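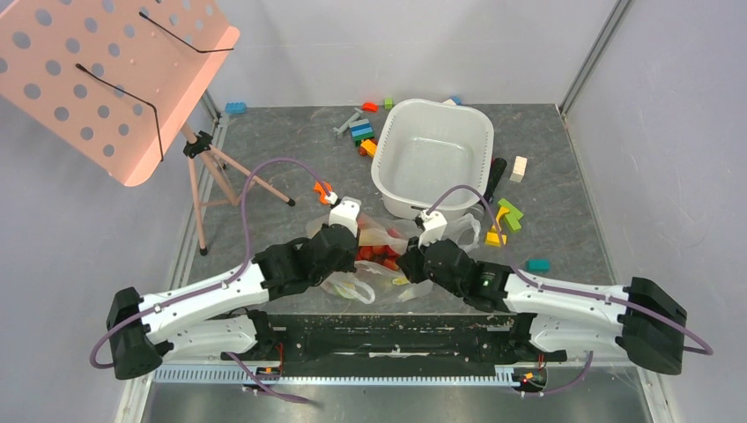
Both arms on the bag, with the bin waiting behind it. Club bench, December.

I've been meaning to write up the Brutetti two-arm bench kit for a while, and now that our student club has had it for most of a semester I feel I can be fair to it. A short version for the impatient: we like it very much, the cables drove us up the wall, and I'd buy it again.

Some background. We're an after-school robotics club with 14 students, most of whom had never touched anything bigger than a wheeled line follower. Our project this year is a tidying-up job. The arms have to open a plastic shopping bag full of toys, get the toys out and put them in a white bin. It sounds like nothing much until you try it! Melahat Başaran picked the bag, over my objections (I wanted a nice stiff cardboard box), and she was right, as the bag has taught them more than the rest of the year put together.

The kit came to $969 with our school discount, and assembly took us 7 afternoons. The printed guide is clear up to the point where you join the forearm to the wrist, and then it suddenly assumes you've done this before. Selim Kırmızıgül ended up drawing his own version of that page, and it's still taped inside our cupboard door. I'd love to see Brutetti borrow it.

What I like best is having the two arms as near mirror images. The kids work in pairs, one thinking about the left gripper and one about the right, and they have to talk to each other constantly. The long white forearms are dotted with screw holes, so there's always somewhere to try a bracket. The grippers are a good size for studded bricks and chunky blocks, and they'll pinch a bag handle if you come at it patiently. Thin film lying flat on the floor is another story, and we still lose more of those attempts than we win.

Now the cables. They're a cheerful purple, and they arch up over the wrists and run back along the forearms with a good deal of slack. You need that slack when the arms stretch out, but it wants managing, and there are no clips in the box. Hatice Güneş re-routed ours twice. Leave time for it, and buy your own ties.

Support has been lovely. I wrote late one evening with a muddled question about homing the arms and had a friendly reply in roughly 30 minutes, with a follow-up the next day to see how we'd gotten on.

I'd say middle school and up, with a patient adult nearby for the first month. If your group is very new, the smaller single-arm Gumero is gentler, though ours would have outgrown it by Thanksgiving. We're taking the bag project to the Tulham meet in spring and I'll add a note after that.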